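Week 6 – Planning and costing a humanoid robot purchase

These notes go with the costing sheet. Bring a filled-in copy to the tutorial.

The price on the quote is where most student budgets stop. For a two-legged machine with five-fingered hands, the hands are often quoted as a separate line. Ask whether the price covers one hand or the pair, and what a single replacement finger costs. In the Clallwood exercise the spare hand kit was $3962 and had been left out of the first budget altogether.

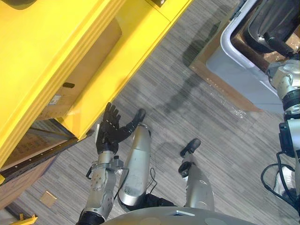 Department of Mechatronics, Ondton Campus – Equipment Planning Unit

Shelf work like this needs its own lines in the plan. Measure the lowest shelf and the gap under it before you ask for a quote, and check both against the arm's reach. Cables that hang outside the arm can snag, so allow for ties, sleeves and spares. Put down $500 for these in the first year.

Floor covering matters too. Ask the supplier which surfaces the legs have been tested on, and get the answer in writing.

Labour: allow 14 hours for set-up and nearly 70 for operator training. Genji Yoshida's worked sheet shows how to spread this over two terms.

Orders placed in December usually slip into the next budget year. Check the cut-off with Poul Østergaard.

Costing sheets are due 23/05/2026.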